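How a River Town Gets Its Shape

Why some streets bend, some run straight, and some go downhill to the water

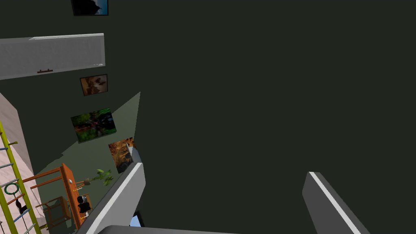
Towns beside rivers are often crooked. Streets curve for no clear reason, then stop at a wall or a flight of steps. Most of these shapes have causes, and a visitor who knows the causes can read a town almost like a map. This page uses one small town, Pridcombe, to show how it works.

Where the town sits

Pridcombe stands on the outside of a bend in a river called the Condale. The outside of a bend is where the water moves fastest. Fast water carries away mud and sand, so the river there is deep. On the inside of the bend the water is slower. It drops its mud and sand, and the river there is shallow.

People who used boats needed deep water close to the bank. People who kept cows needed flat, grassy land. At Pridcombe the boats went on the outside of the bend and the cows went on the inside. The houses are still on the boat side. The other side is still called Cow Meadow, and it floods in most winters.

Why the oldest street bends

The oldest street is Bank Street. It follows the river, so it has the same curve as the river. The first houses were built along the edge of the higher ground, where floods did not reach. The edge was curved, the row of houses was curved, and the path in front of them was curved too. Later the path was paved with stone. Bank Street is 300 paces long if an adult walks it and longer if you do.

Walk from the church end and you will notice that you can never see the whole street at once. The far end comes into view only after you pass the old bakery.

Why the lanes are narrow

There are 11 lanes between Bank Street and the water. In the local dialect each one is called a drop. They are narrow for two reasons. First, land near the water was worth the most, and every owner wanted to build on as much of it as possible. Second, the lanes were made for people carrying sacks and barrels. Carts stayed up on Bank Street, where the ground was level.

Most of the drops have steps. Look at the front edges of the stones. Where many feet have passed, the edge is rounded and the middle of the step is lower than the ends. A step that is sharp and flat is a newer one.

The wall and the gates

A wall once ran around the land side of the town. There was no wall on the river side – the water did that job. The wall had four gates. One is still standing and is called the Toledo Gate. The name comes from a trader who sold knives there and told his customers that the steel came from Toledo, a city in Spain that was famous for its blades. The town records do not say if this was true.

When the wall was taken down, its stones were used again in houses. Large, square blocks near the bottom of a house wall often came from it. Small, rough stones higher up usually did not.

Reading the flood marks

On the side of the mill, next to the door, there is a column of short lines cut into the stone. Each line shows how high the river rose in one flood, and beside each line is a year. There are 23 lines. The highest is above the top of the door.

The marks are not in order of date. A line from a later year may be lower than a line from an earlier year. The position of a line tells you only the height of the water. Most of the floods came in January, when rain falls on ground that is already full of water and cannot soak in.

Words to know

Bank: the land along the side of a river.
Bend: a place where a river turns.
Drop: in Pridcombe, a lane leading down to the water.
Flood mark: a line showing how high the water reached.
Pave: to cover a path or street with stones.

If you visit

The Drultinance is a flat-bottomed boat that crosses from the end of Mill Drop to Cow Meadow. It is pulled across on a rope and has no engine. The first crossing of the year is on 15th February if the river is low enough. Children under 4 travel free but must sit down.

From Cow Meadow the whole curve of the town can be seen, with the mill at one end and the church at the other. The path along the meadow is flat, but it is muddy after rain, so wear boots. Dogs must be kept on a lead when there are cows in the field.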